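Cekdale Kitchen Guides: Small Ovens
Section 3. Warming food in a foil tray
May 25, 2020 | By the Cekdale guides desk
Print this page | E-mail this page

Read this section before the oven is hot. Most people read it after, with one hand under the tap.

1. Stand the oven on a heatproof mat, with room in front for the door to come right down. It needs more room than you think.

2. Put the plate and the foil tray within reach. Check that the tray fits inside. Shops will sell you one that doesn't.

3. Move the food from plate to tray. Anything cut in a spiral should be held gently, or you will be serving it in instalments.

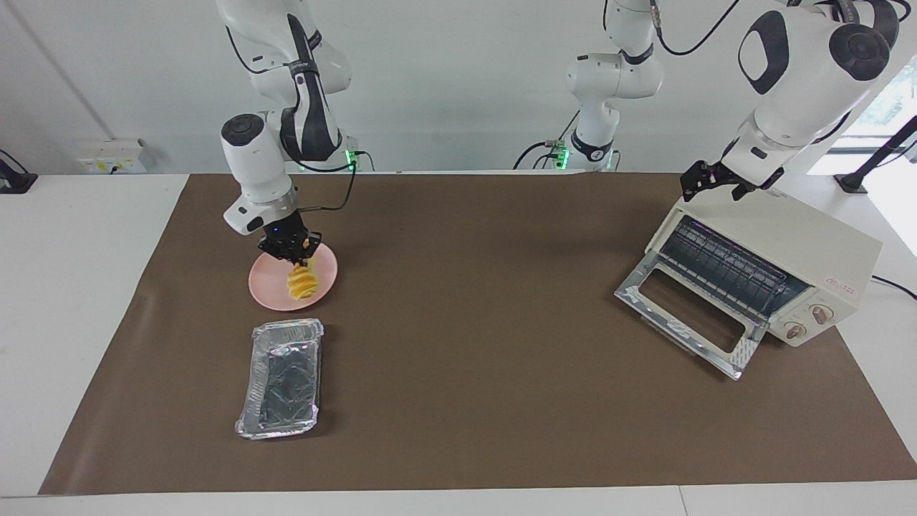 4. Slide the tray in level, clear of the heating rods. Foil must never touch them.

CAUTION: The glass looks exactly the same hot as cold. Use gloves.

5. Close the door and warm for about 21 minutes. Look in once or twice. Staring does not speed it up.

6. Switch off, unplug and let everything cool before you clean the rack.

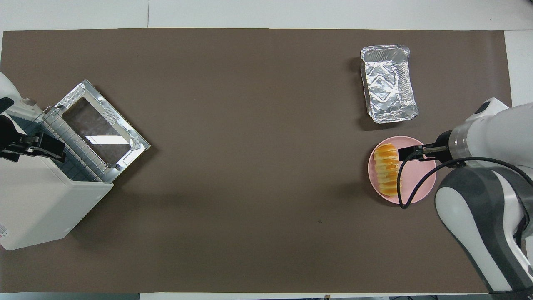

7. Ease the rack out by its edge and keep it level. If it sticks, push it back and start again. Tugging is how racks get their bends.

NOTE: The open door is not a shelf, whatever your family believes.

Contact Cekdale | Copyright Cekdale | Back to top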